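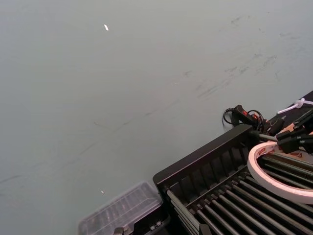 Black rack with grey metal rods on a grey-blue tabletop.

The Dedlow Panels are a group of religious paintings in oil on oak, made for the parish church of Dedlow and now divided between the church and the Sencombe Museum. Nine panels survive. They are usually attributed to an unnamed painter called the Master of Dedlow, although at least two hands have been identified in the work.

Origin

The parish account book records a payment for "tables of the Passion" but gives no name for the painter. Ama Alhassan dated the series to the 1540s on the basis of the costumes and the form of the frames. An earlier view placed it 30 years later. The long necks, crowded foregrounds and sharp pinks and greens suggest that the painter knew Italian work of the period, most likely through prints.

Description

Each panel is taller than it is wide and shows one episode, beginning with the Entry into Jerusalem. The Deposition is the largest and the best preserved. In it the figures are stacked almost to the top edge, and no ground is visible beneath the feet of the bearers. The Entombment was cut down on the left side to fit a later altarpiece. The Flagellation is weaker in drawing and is generally given to an assistant.

Later history

The panels were taken down and stored in the tower for more than 200 years. Five were sold to the collector Ebenezer Sarpong, whose heirs gave them to the museum. Cleaning by Zinhle Ndlovu removed a brown varnish and uncovered a kneeling donor in the Deposition. The donor has not been identified.

Comments (3)

Edem Aidoo
The Resurrection is at the church, north aisle, and very badly lit. Bring a flashlight.

E. Quansah
Does anyone know which page of the account book has the payment? I looked in February and couldn't find it.

Edem Aidoo
Page 79, near the bottom. The ink is faint.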